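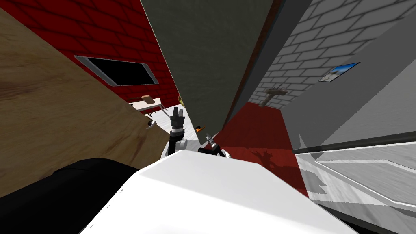 Wooden panel with a light brown grain, and a small white round object near its lower edge

Oil finish on a dining table stays sticky, what did I do wrong?

Posted by Stultisari, January 8, 2024

Hello all. I have an old oak table which I bought from a neighbor in September. I sanded it by hand to bare wood and then I put on the Vostano hard oil, clear. The first coat went well. After that I put a second coat, and I think I was too generous with it. Now it is 30 hours later and the top is still sticky when I press with my finger, mostly in the middle. The legs feel normal. The room is not heated at night. Should I wait, or must I sand everything again? I would like very much to avoid the sanding, my shoulder still remembers it. 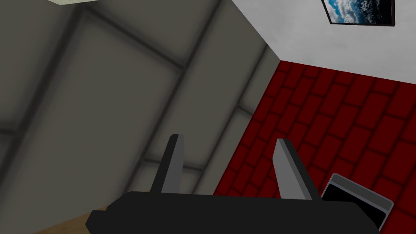
Can I put the table near the radiator so that the oil dries faster?

I would not do it. The heat comes only from one side, and the wood on that side can dry out and bend. It is better to warm the whole room a little and to leave a door open so the air can move.

Kalholm

The radiator part I have answered already, so now the main problem. Your second coat was too thick and you did not wipe off what the wood could not take. Oil must go into the wood, and what remains on top becomes like glue. First take a clean cotton cloth, put a very small amount of the same oil on it, and rub the sticky area in the direction of the grain. The fresh oil makes the old one softer. Wait ten minutes, then wipe all of it away with dry cloths until the cloth comes away clean. I needed 2 coats on my own table and the second was so thin that I could hardly see it.

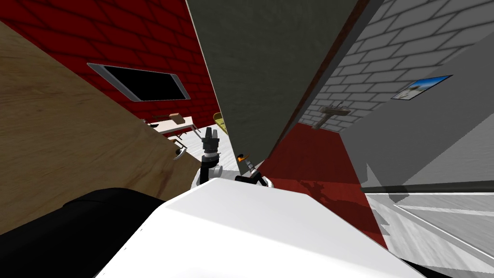
After the wiping, leave the table alone for some days and put nothing on it, also no tablecloth. If it is still sticky after a week, then use a fine pad with mineral spirits, but try it under the table first. Please lay the oily cloths flat outside to dry, or keep them under water in a closed metal can. They can start to burn by themselves when they are in a pile.

Hawthorne606

just wait. mine took forever too and it was fine in the end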